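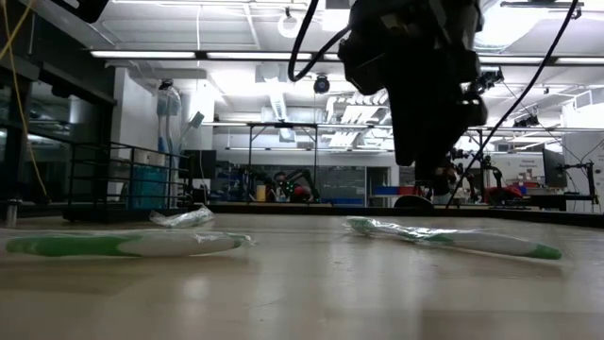 The Night Boat to Julludach

My aunt packed for the crossing the way other people pack for the moon. Soup in a flask, wool socks, a deck of cards with the queen of clubs missing, two new toothbrushes still in their wrappers. "You never know," she said, and I was nine and thrilled, because never knowing sounded like the best thing in the world!

It was September 1990 and the ferry left Herneck at dusk. I had never been on anything bigger than a rowboat. The Cullier had three decks and a funnel striped red and cream, and when the horn went I felt it in my teeth. I ran from one rail to the other until the town lights were a thin gold string and then no string at all.

We had cabin 50, down a stair so steep you had to go backward. Two bunks, a sink the size of a salad bowl, a round window with the sea going up and down in it like milk in a jug. I took the top bunk. Of course I took the top bunk.

I didn't sleep and I didn't want to. Sometime after midnight my aunt gave up pretending too, and we put our coats on over our pajamas and climbed all the way to the open deck. Oh, the stars! I hadn't known there were so many — they came right down to the water on every side, and the ship pushed straight on through them. A cook was out there on his break, eating a pear. He cut it in half and gave me the bigger piece without a word.

I have eaten a great many pears since then. I have crossed wider water, too, on faster boats, with a proper window and a bath.

By morning there was a gray hump on the horizon with a white house on it, and then a dozen houses, and then a dog running along the harbor wall, barking its head off at us. My aunt leaned on the rail beside me and buttoned my coat up to the chin.

"Well," she said, "which way shall we go first?"

I pointed at the dog.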